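ok fight week thread, going fast bc lunch is 4 minutes long apparently

Ağca vs the Kellstead kid is ON. 30 May 2022, mark it. contract signed this morning, hall holds 1,000 and the first 500 seats are gone alredy

they wanted November. his people said no, hand's healed, why wait. fair enough
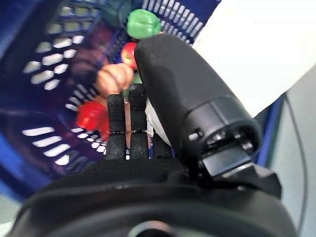

toy produce, blue basket

undercard — Isterura gym is sending two lightweights. one's a southpaw, seen him spar, very quick feet, drops his right when he's tired. and he gets tired

weigh-in is at the Hollosari, side door, 200 people max. get there early or watch the stream like me

my pick?? Ağca on points. jab's too long. Kellstead kid has to get inside by the fourth or it's a long night
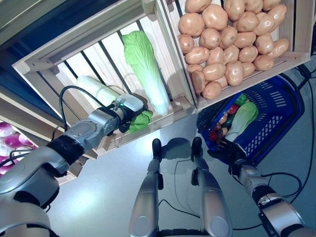 napa cabbage in the crate, green leafy thing in the gripper

someone asked about the judges. not announced yet. last time they got named the night before and everyone moaned for a week

also no it's not a title fight, stop asking. eliminator at best — winner gets a phone call, maybe

ring walk times when I have them. tickets still up for the back rows, view's fine, bring a jaket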